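OK, thread time, because this week at Mokusby has been so much fun and I have to tell someone.

1/ We're teaching a two-arm setup to do small tabletop chores by collecting examples. A person drives both arms through a task, everything gets recorded, and the learning system trains on the recordings later. I've been driving since April and I still grin every time I sit down.

2/ The current task is called Jendum (don't ask, the naming sheet is a mess). It's all about little flat stuff: boxes, lids, cards. Cards are SO hard. Fingertips that are great on a block just skate over a thin card until you learn to come in low and tip up one edge.

3/ Our target was 65 good runs per day. First day on Jendum I kept 6. Six! I threw out the rest myself because I kept pausing mid-move to think, and the model will happily learn your pauses too.

4/ What helped: say the whole move out loud before you start, then do it at one steady speed. Also, shuffle the table every 3 runs. If the lid always sits in the same spot, you're teaching a spot.

5/ And leave your recoveries in! A slip followed by a clean second grab is a great example. I used to delete those and I want them back.

6/ Current view from the Carroll station, wild wallpaper and all. I love those waves.

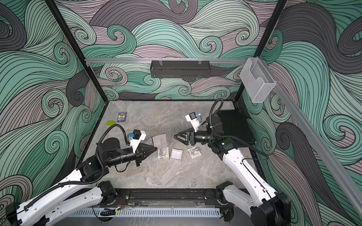

Both grippers in close, lid and box tray between cards. Green building plate at the back.

7/ Next up is handing things from one gripper to the other, which I've tried 4 times and enjoyed 4 times, with very mixed results. Wrist cameras help a ton when one arm blocks your view of the other.

8/ If you drive arms for a living too, how do you pick up a card lying flat? Replies open, I'll read every one after my shift.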